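Okay, I promised a few of you I'd write up how moving my mother's recipes out of the old tin went, so settle in, this is going to take me a few posts (you know how I am).

First, the size of it. There were 262 cards in that tin. I had guessed maybe a hundred! She wrote on both sides, and then when she ran out of card she'd clip on the back of an envelope and keep going.

The tin came from the Dallow bakery, back when they still sold shortbread at the counter, and it still smells like cloves when you open the lid. I may have stood in the kitchen with my nose in it for a while before getting any work done.

My plan was to type up 20 cards a night. That lasted until Monday, when I hit the pickles. She had 12 cards for what is basically the same lime pickle, every one with a different amount of salt, and on three of them she'd crossed out the salt and written "more."

So of course I had to make some. I went with the card that had the most stains on it, which I still think is the soundest way to choose a recipe. It needs three weeks on the windowsill, so ask me again in October.

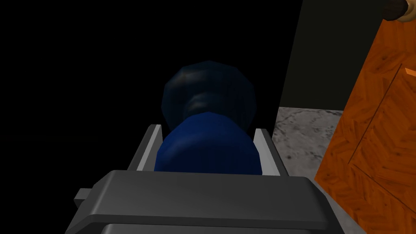
Anyway, the handwriting. Her sevens look like ones and her ones look like nothing at all, so there's a fish curry in there that wants either one chili or seven. I made it with four and we were all very happy and a little bit sweaty.

A lot of the cards say where the recipe came from, and I love that part most. There's a plum cake from the summer we rented the cabin in Skuna – I remember the wasps better than the cake – and a lentil soup marked "Kangate, lady on the bus." That's the whole credit. Lady on the bus, if you're out there, your soup is wonderful and we've been eating it for thirty years.

The one from the Selvanayagam family next door is for coconut rice, and it has a note at the bottom saying not to lift the lid. Underlined twice. I lifted the lid. I'm sorry, and I understand now.

If you're thinking of doing this with your own family's cards, please type them exactly the way they were written, even the parts that make no sense. I "fixed" the first few and then went back and unfixed them, and they sound like her again.

I'm keeping the cards too, in case you were worried. They're back in the tin, in her order, with soups after desserts for reasons known only to her. Next up is the biscuit section, and I'll post the ginger ones once I've worked out how big her "blue cup" was.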